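**Davach House** is a reality dating competition series produced by Stuvico and broadcast on the Sarneo network. It premiered in January and takes its title from the lakeside property where the contestants live during filming. The format places 27 single people in shared housing and follows them as they form, change, and end couples over the course of a season. The first season ended on Sunday, June 9, 2019, with a live final.

## Format

Contestants enter the house in two groups. The larger group arrives in the first episode, and the remainder are introduced during the third week. There is no single lead. Each contestant may propose a pairing to any other, and a pairing takes effect only when both parties accept it in private interviews recorded on the same evening.

Couples are reviewed at a weekly gathering known as the Table. At the Table, each contestant states whether he or she wishes to continue in the present pairing. Those who remain unpaired after two consecutive gatherings leave the series. A contestant who has been sent home may not return as a competitor, although several appeared as guests in the reunion episode.

Unlike many programs in the genre, *Davach House* does not use one-on-one travel dates. Most of the season takes place on the property, and contestants are responsible for their own cooking, cleaning, and laundry. Household duties are assigned by draw each Monday and may be traded only with the consent of both parties. Disputes over these duties formed a large part of the early episodes.
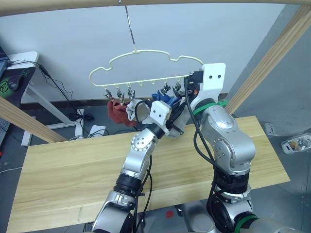 The final stage begins when five couples remain. These couples are moved to separate cottages on the same grounds and have no contact with one another for seven days. They then return to the main house for the last Table, after which viewers vote for a winning couple.

## Production

Stuvico developed the series under the working title *The Long Table*. An early version, prepared as a pilot, used a conventional lead and a rose-style elimination. This version was not broadcast. The revised format was accepted by Sarneo the following year, with an order for a single season and an option for a second.

Principal photography took place at an estate outside the town of Sakalauskas. The main house was fitted with fixed cameras in the common rooms, while bedrooms were covered by sound only after midnight. Producers were not permitted to enter the kitchen or the garden while contestants were present. Private interviews were recorded in a converted boathouse, and its green paneled wall became a recognizable part of the program's advertising.
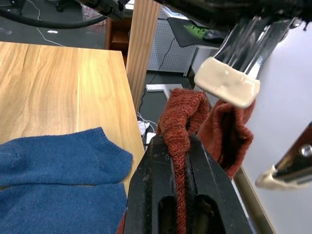 Casting was open to applicants aged 24 and older. Applicants completed a written questionnaire and two interviews, one of them with a current roommate or family member. The series did not accept applicants who had appeared in another dating program.

## Broadcast

Episodes aired weekly in a 90-minute slot, with a shorter companion program following on the same channel. The companion program consisted of unused footage and a discussion with the most recently departed contestants. Two episodes were postponed by a week because of sports coverage, and the network combined them into a double episode.

The live final included the results of the public vote and a short interview with each remaining couple. The winning couple received a cash prize, divided equally whether or not the two remained together.

## Reception

Reviews of the opening episodes were mixed. Critics found the number of contestants difficult to follow and objected to the heavy use of recap segments. Later episodes were received more favorably, and the quiet pace of the cottage week drew particular praise. Several reviewers considered the Table scenes overlong.

The viewer response was shaped in large part by a dispute in the fourth episode, in which one contestant withdrew acceptance of a pairing after the interviews had been recorded. The production company ruled that the pairing stood until the next Table. Stuvico later amended the rules to allow a withdrawal at any time before the announcement.

## See also

- List of programs broadcast by Sarneo
- Dating game show
- Reality competition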